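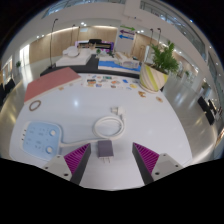 Fig. 1. Table with controller, coiled white cord, adapters, cards and plant.

Session 3: Sorting a mixed table

Welcome back, everyone, and thank you to those who brought biscuits to the last one. In this session we move on from drawers to tabletops, and I'd like us to take our time over it, as a tabletop is where most of us put things down meaning to come back to them - and then don't.

Begin with anything that has a cord. In Fig. 1 that means the light blue panel with the two white knobs, whose thin cable runs into the loose coil in the middle. Before you wind anything up, follow the cord with a finger from one end to the other and say out loud what it belongs to. Danilo Manalo taught me this when we cleared the hall at Usthorpe, and I felt very silly doing it, but I have hardly lost a charger from that day to this. Wind the cord in wide, easy loops, about the size of a saucer, and never tightly round the adapter.

Adapters come next. The dark one with the two metal prongs and the small white one should each get a paper label before they go anywhere near a box. Write the name of the thing it powers, and the room. If you can't say what it powers, it goes in the "ask" tray for up to 4 weeks (my own tray is a dreadful sight at the moment, so please don't feel bad about yours).

Flat and printed things, such as the bright cards or stickers at the far side, can be gathered on to one sheet and slid into a folder. Do look for strays while you are at it, like the two small ones lying to the right.

The plant may stay. I know the Biltdale handout says to clear every surface completely, but I do like a bit of green to work beside, and you are very welcome to disagree with me.

For next time: choose one table at home, sort it in the order we used today, and bring 2 labels you found hard to write. Jennylyn Lumbao has spare folders if you need one.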